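11th April

Rain again over Zirkenley, so I stayed inside the whole day and I did not regret it. In the morning I finished the letter to the housing office in Varnwood – two pages, and I had to look up the word "tenancy" two times. I am still not sure that I used it well.

Then the small whiteboards. I like the ones with a handle, because you can hold them up like a fan, but the writing surface is small and every old word stays on it as a pink shadow. Red is the worst color for this. I rub it and it only becomes wider.

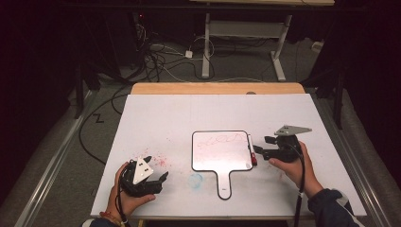
The big white board under it is also not clean anymore. It has pinkish-red spots and one pale blue smudge, and I don't know which of them will go away with water and which are there forever. In the shop in Bernotdale they sell a cleaning spray for boards, but I always forget to buy it when I am there. A soft cloth with a little soap I will try first.

I must also write to Vincze and ask if they still sell the red markers one by one. A full box is too many for me, and I prefer blue.

In the evening I made potato soup and read until page 70. My bus is the 201 tomorrow, the early one. I put my shoes next to the door already, and the letter is in the left one so I can't forget it.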